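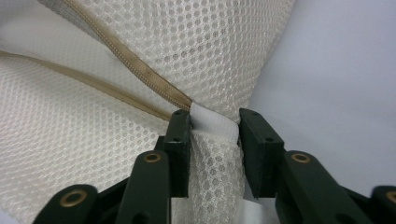
Špela Petkov objects to merging the compile cache into Tirkon before the lock problem is understood, and her point stands: a stale PDF that looks current is worse than a slow one. Notes below are from Sunday's session on the staging box, so the rest of you can check my reading.

Setup. Tirkon main plus the cache branch, one compile worker, cache directory on local disk. Test project is Hugo Lemaire's thesis template with the bibliography from the Mistel import, 1862 entries. Autocompile on. Two browser sessions open on the same project, one as owner, one as collaborator.

Symptom. Owner edits refs.bib, collaborator edits chapter3.tex within the same debounce window. Both sessions report a successful compile. The output has the chapter edit and the old bibliography. A forced clean compile fixes it. Reproduced in 8 of 70 scripted runs, never with a single session.

First guess was the bibliography tool skipping its pass. Wrong. Logs show it runs every time, but against the copy of refs.bib in the working directory, and that copy is old. The sync step had marked the file as up to date.

Cause, as far as I can tell: the cache key is built from the project version plus the hash of the root file. Included files are hashed separately and the result is stored after the lock is released. If a second request gets in between release and store, it reads the previous hash list and concludes that nothing but its own file changed. The window is short. A sleep of half a second in that spot made the fault appear on every run.

Tried:
Moving the store inside the lock. Fault gone in 70 runs. Compile queue gets visibly longer with three sessions, not measured properly.
Keying on a hash of all included files. Also clean, but the first compile after opening a project has to read everything. Bad for projects with large figures.
Shorter debounce. No effect worth recording.

I prefer the first option. Armelle Vasseur wants the second, on the grounds that it does away with the separate hash list entirely. She may be right in the long run. It touches the Jodance storage adapter, though, and I do not want to change that in the same release.

Side finding, unrelated: the log parser drops any warning that wraps past the line limit and begins with a package name. The error panel then shows the wrong line number for the next message. Filed as 2969. Low priority, but it cost me an hour because I was looking at the wrong line of chapter3.tex.

Cache directory was not cleared between the first and second batch. I reran the second batch from empty and got the same result.

To do:
Measure queue length with the store inside the lock, three and six sessions.
Ask Odette Joly whether the Qaisi worker images still mount the cache read-only. If so, none of this has been tested there.
Add the scripted two-session run to the nightly suite.
Branch stays unmerged until the queue numbers are in.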